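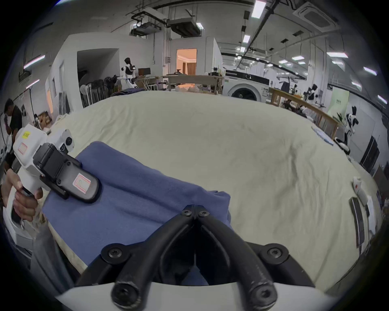

I finally made my grandmother's cabbage rolls again on Wednesday, and I want to write it all down while it's still fresh, because every time I make them I think I'll remember and then I'm standing in the kitchen the next winter wondering how long I'm supposed to soak the leaves.

First, the card. Despina Pană lived next door to my grandmother for most of their lives, and when I wrote to her last year asking if she knew the recipe, she mailed me an index card with maybe thirty words on it. Meat, rice, onion, dill, "enough paprika." Smoked something on the bottom. Bake until ready. I love that card so much (it's on my fridge under the magnet shaped like a pear) but oh my goodness, it is not a recipe. So the rest of this I've pieced together from phone calls, from my aunt Margareta, and from a fair number of pots that came out wrong.

The cabbage is where everything starts. You want the soured whole heads if you can get them, the kind that come out of a barrel or a big vacuum bag. I get mine at Chiriac, the little grocery across town with the terrible parking lot, and I always end up with a jar of plum jam too. The leaves are salty! Very salty! I peel them off one at a time and let them sit in a big bowl of cold water for an hour, then taste a corner. If it makes me wince I change the water and go again. My first year I skipped this altogether and we all drank water until midnight.

For the filling I use ground pork with a little beef mixed in, a cup of short rice that's been rinsed, and two big onions cooked down slowly in oil until they're soft and golden and the whole house smells like Christmas Eve. Margareta puts tomato paste in with the onions and my grandmother didn't, and I have gone back and forth on this more than I'd like to admit. This time I put it in. Then dill, thyme, black pepper, paprika, and hardly any salt on account of the cabbage. I fry a tiny patty to check the seasoning, and then usually another tiny patty, for reasons of lunch.

Rolling is my favorite part. I shave down the thick rib on each leaf with a paring knife, put a spoonful of filling near the bottom, roll it up, and poke the loose ends in with my finger. My grandmother made hers no bigger than a thumb and could do it without looking down. Mine start out small and dainty and by the end of the bowl they're the size of a baked potato. My friend Widad came over to help, and hers were so neat and tight that I put them all on the top layer where people would see them. She grew up with grape leaves, so she had a bit of a head start on me! We talked the whole time about her sister's move and whether I should repaint the hallway (I should) and I don't think either of us noticed it had gotten dark.

The pot gets lined with chopped cabbage and pieces of smoked rib, then the rolls go in seam side down, packed snugly, with a bay leaf here and there and more smoked meat between the layers. Tomato juice and water until they're just covered, lid on, and into a low oven for 4 hours. I peek once at the halfway point and add a splash of water if it looks dry. The lid comes off for the last half hour so the top gets those dark sticky edges that everybody fights over.

We had 6 at the table and ate them with polenta, sour cream and hot pickled peppers. Ovidiu had thirds. They're better the second day, warmed up slowly in the same pot, and I had two for breakfast this morning standing at the stove in my slippers.

Next time I want to try the tomato paste batch and the plain batch side by side, so if your family has an opinion on that, please leave me a comment. And if anybody knows how to get the cabbage smell out of a wool coat that was hanging too close to the kitchen, I'd be so grateful to hear about that too.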